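Ticket 871 – Subtitles of "Moya" run ahead of the picture from episode 2
Status: open. Category: streaming, anime
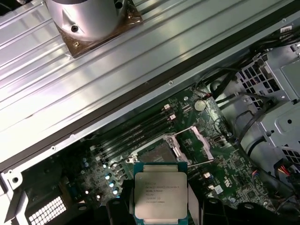 Flatach support replied that the delay is known for older series, and asked me to switch the audio to Japanese and start the episode again from the menu.

I did this on July 30, 2021. In episode 1 all is correct. In episode 2 the subtitles come 600 ms too early, right after the opening song. When the pilot girl speaks to her brother in the hangar, I read his answer before she has finished the question. It spoils the scene a little.

What I tried:
Japanese audio, English subtitles – same error.
English audio, signs only – the signs are also early.
Other browser – same error.
Another mecha series from the same studio, "Nunia" – no error.

I think the opening was replaced with a longer version in May, and the subtitle file was not changed. The disc from Gunometti has the short opening, and there the times match.

Update: support set an offset of 200 ms on my account. It is better but still early. Please correct the file itself, other viewers have the same episode. I leave the ticket open.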